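Growing out my gray - month ten check in!

cjoubert
November 1, 2020
I quit dyeing in January and I'm so excited to report that I have a full silver streak now! My bangs are the best part. I keep it in a braid most days and the two colors twist together like candy. My sister hates it, my kids love it, and I've saved so much money already (my salon charged 100 dollars a visit). Anyone else doing this?

Consolacion_L
Me! I'm 56 and I started this spring. I've been reading old threads on here every night.

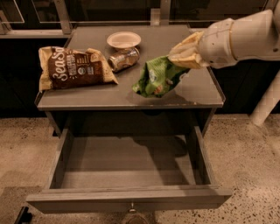
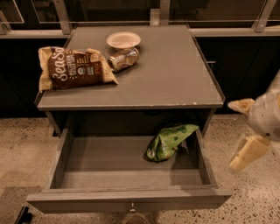
My line of demarcation is brutal though, so I'm thinking of chopping it all to my chin. Did you cut yours?

bongani.h
Don't cut! Get lowlights to blend it. Going short made me look ten years older.

cjoubert
I have to disagree, Bongani - I took off four inches in the summer and it felt amazing. Lowlights are still dye!

anathi_m
Team chop here. Purple shampoo once a week too, mine was going yellow at the temples.

bongani.h
Once a week is a lot, it dried mine out like straw. Every other week with a good mask.

Consolacion_L
OK, I'm booking the cut! Will post when it's done.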